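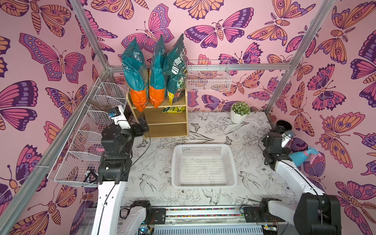 Section 4. Hanging the First Drop

Before you begin, read section 3 again. If you skipped section 3, the wall has not been sized, and the paper will come off in the night with a noise like a large dog sighing.

You will need:
The Perrin paste (powder, one box)
A clean bucket
Plumb line or a long level
Smoothing brush
Snap-off knife and more blades than seems reasonable
Seam roller
Two sponges

Mixing the paste

1. Put the water in the bucket first. The amount is printed on the side of the box. The amount in the old edition of this guide was wrong, and we have heard from you about it.

2. Shake the powder in slowly while stirring with your other hand. If you have a helper, this is the moment they become useful.

3. Leave it for the time given on the box, then stir again. Small lumps can be fished out. Large lumps mean you did step 2 before step 1.

Note: Mixed paste keeps until the next day with a lid on. By Wednesday of the following week it is something else.

Marking the wall

4. Pick your starting corner. Prapai Boonchu, who wrote the first version of these instructions, always started behind the door, where the final mismatch will be seen only by people leaving.

5. Measure out from the corner the width of the roll, less 2 cm. Make a pencil mark at eye level.

6. Hang the plumb line through the mark and draw a faint line from top to bottom. Do not use the corner itself as a guide. Corners lean. In houses built before your grandparents they lean with real commitment.

Cutting and pasting

7. Measure the wall height and add 10 cm for trimming. Cut one drop only.

8. For the Sadonia and Hadis patterns, hold the roll next to the first drop and line up the design before you cut the second. The repeat is long and you will lose some paper on every drop. The plain Hindden paper has no repeat and may be cut straight through, which accounts for much of its popularity.

9. Lay the drop face down and paste from the middle out to the edges. Fold both ends in toward the center, paste to paste, without creasing. Let it rest for the time on the label.

CAUTION: Resting time must be the same for every drop. Paper widens as it soaks. A drop that rested through a phone call will not match one that didn't.

Hanging

10. Turn off the power to any outlets on the wall at the breaker, and take off the cover plates. Wet paste and live outlets should never meet.

11. Unfold the top half and set its edge against your pencil line, with the extra at top and bottom. Slide it, don't pull it. Pulled paper remembers.

12. Brush down the middle, then out to the sides. Unfold the lower half and repeat.

13. Trim with a new blade. Wet paper dulls a blade fast – snap off a segment after each cut, and keep the pieces in a jar.

14. Wipe paste off the face with a damp sponge, then off the ceiling, the baseboard and yourself.

Note: Small bubbles normally flatten as the wall dries. Leave them alone overnight. Thanakorn Yimyam on the help desk takes most of his calls from people who did not leave them alone overnight.

If a seam lifts, see section 7. For inside corners, continue to section 5.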